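Carrying supper down the hall

The woman who lays the trays at Clestow has been at it for 25 years, and she would like it known right away that she does not think of it as a small job. We had barely sat down, and I had barely gotten the cap off my pen, when she told me so. "People see a tray and they think, well, that's the thing you carry the dinner on," she said. "And it is! But somebody's in bed, or in their chair by the window, and for them it's the table. It's the whole dining room."

Clestow is a guesthouse on the hill above Oncombe, a big, drafty, friendly building that began as a family home and has been added onto at both ends. Many of the guests come to rest after an illness or an operation, and they stay a week or two, sometimes a whole season. There is a proper dining room downstairs with a fire in it. But on any given night a good number of people would sooner eat upstairs, and so the trays go up. Last November, which she remembers as the month when everyone had the same cough, she sent up 538 of them. She wrote the number on the inside of a cupboard door, and it is still there in pencil.

I had come on a Tuesday afternoon, when the lunch trays were back and the supper ones hadn't started, and she made us a pot of something smoky and strong and put out a plate of shortbread, which I'm afraid I ate most of. She is a comfortable person to sit with. She talks with her hands and gets up a great deal, usually to fetch the thing she is talking about, so our conversation was slowly surrounded by saucers.

She hadn't planned on any of this. She took the job at Clestow for one winter, as general help, making beds and peeling vegetables. The cook at the time had firm ideas about trays and no patience for teaching them, and she learned mostly by having things taken off and put back. "I'd set it down and she'd come along behind me and move the spoon. Didn't say a word. Just moved the spoon. It took me until spring to see what she was doing, and then one day she came along and looked and didn't move anything, and I could have danced."

So where does the spoon go? I asked, and she laughed at me, kindly.

"It depends who's eating. That's the trouble with writing any of it down. If it's soup and the person has good hands, I'll lay it beside the bowl. If their hands are stiff I stand it in the bowl or the cup, because picking a spoon up off a flat surface is a fiddly business. You try it with sore knuckles. If the handle's up in the air, you've already got it."

The same goes for chopsticks, which came to Clestow some years ago with a guest who had been missing them badly. She bought a few pairs in Oncombe and then a few more, and now they go up whenever there are noodles or dumplings, for anyone who likes them. They gave her more grief than anything else in the drawer. They roll. On a slope they roll faster, and the back stairs at Clestow are nothing but slope. Her answer was to lay them together on the saucer, side by side, off to the left and well clear of the cup, and to leave the ends sticking out over the rim where fingers can get at them.

"Purists will tell you they ought to be in front," she said. "Lined up nicely, pointing the right way, on their own little rest. And I'm sure that's so, and at a table I'd do it. I went and read up on it, because I didn't want to be rude to anybody's grandmother. But I've got a flight of stairs and a fire door to get through."

She likes white dishes. She has tried others over the years, and there was a long stretch with a blue flowered pattern that she was very fond of, but she came back to plain. A little line around the lip is all right, she says, and in fact she favors it, as it helps people with poor sight find where the dish stops. Most of what is on her shelves now is a range called Rind, which she buys as seconds and which comes in a crate with far too much straw. The chipped pieces get used for seedlings.

And white dishes, in her view, want a brown tray. She was quite stern on this point. White on white disappears, she said, and then the guest reaches for the cup and gets the edge of the saucer. She lays things out first on the pale table, takes a look, and only then starts moving them across to the tray, beginning with whatever comes to hand and finishing with whatever is hot.

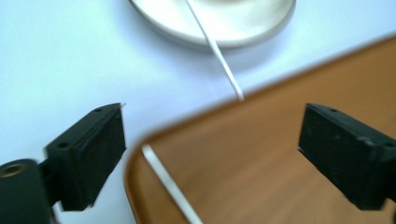
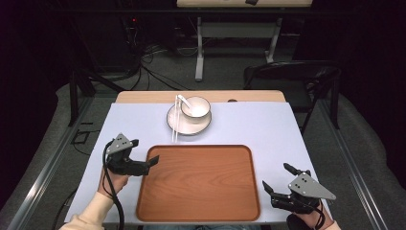
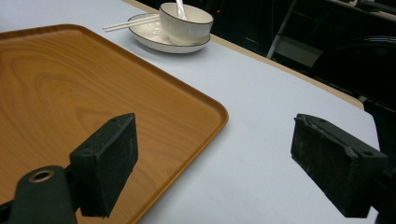
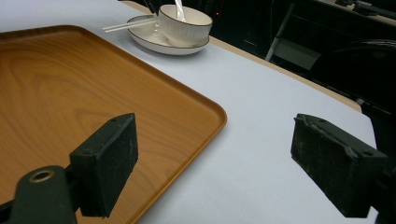
The wood-grain tray on the white tabletop, with white tableware on the table beyond it in the first three.

I asked what makes a good tray, thinking this would be a short question, and it took us through the rest of the pot. The rim comes first. It should be low, low enough to get a hand over without knocking your wrist, but there has to be one. She once worked a whole summer with flat trays that somebody had bought because they looked smart, and she still talks about the pea soup. Then the corners, which ought to be rounded, for the sake of the door frames as much as anyone's hips. Then the size. A tray that's too small makes you stack things, and a tray that's too large won't sit on a lap – and it will sit across the arms of some chairs and not others, so she keeps a list of which room has which chair.

"Room 301 has the narrow one," she said. "Everybody asks for that room because of the view of the river, and I dread it a little. You have to turn the tray longways and put everything in a row like a train."

She doesn't much mind what a tray is made of, provided it wipes clean and isn't slippery. Real wood is lovely and heavy and hates the dishwasher. The printed kind with a grain on it is lighter, and she has made her peace with that, and even come to like the look of it, all those swirls. "I had a gentleman who stayed through the spring, and he told me he'd found a map of the coast in his. He'd eaten everything up so he could see the rest of it. I made sure he got the same tray every night after that, and it wasn't easy, let me tell you, they all look alike until you really study them."

Her favorites come from a small maker called Erkura, and she has nearly worn out the first batch. The finish has gone dull in two patches on each one, just where the thumbs go. She showed me, holding one out, and sure enough my own thumbs went right to the spots.

We got to talking about the carrying itself, which she thinks is badly neglected. The younger staff, she says, tend to look down at the tray the whole way, as though they could hold the tea in the cup by staring at it. She tells them to look where they're going. The tea will mind itself. She also tells them to put the weight close to the body, so the cup and the bowl sit toward the near edge while you walk, and then, at the bedside, you turn the tray around as you set it down and the good things arrive in front of the person. She stood up and did it for me in the middle of the kitchen, a neat half turn from the waist, with nothing on the tray but a shortbread crumb, and then she did it again more slowly so I could write it down. I tried it myself and hit the lamp.

There are things she has changed her mind about. She used to put a folded cloth under everything, and she was proud of her ironing, but the cloths slid and took the dishes with them. She used to fill the cups to a handsome level downstairs. Now they go up empty beside a little pot, or no more than half full. She used to put a flower on every tray, and she still does when the garden is going, but only if there is room for it, and never next to the chopsticks – a guest once came away from the noodles with a stem of sweet pea, and they both laughed so hard that someone came up from the front desk.

And there are things that haven't changed at all. She still wipes the underside of every tray before it goes out. She still knocks with her elbow. She still waits a moment in the room after setting it down, straightening a curtain or asking about the book on the blanket, to see the first thing the person reaches for. If they reach and have to stop and stretch, she'll lay it differently tomorrow.

"You can ask them if everything's all right and they'll say yes, lovely, thank you," she said. "They're polite. They've been raised nicely. But the hand will tell you."

Clestow has talked now and then about heated carts, the kind with covers and a plug. She has been to look at one and found it perfectly sensible and would be glad of it for the soup. It won't go up the back stairs, though, and the elevator only serves the new end of the house, so for the time being it is still people walking down the hall. On a busy evening she does it herself for almost 90 minutes straight, up and down, in a pair of shoes she described as the ugliest in the county.

I asked what she eats off when she gets home, and she looked a bit sheepish. She has her supper at the kitchen counter, she said, standing up, usually out of the pan. Once in a while on a Sunday she gets down one of the old trays, puts out a saucer and a cup and a decent spoon, and carries the whole thing as far as the sofa.

By then it was getting on for four and someone had come in with a basket of carrots. She began clearing our saucers, put the last piece of shortbread in a napkin for my drive back to Oncombe, and asked whether I'd mind moving my elbow, as she needed the table.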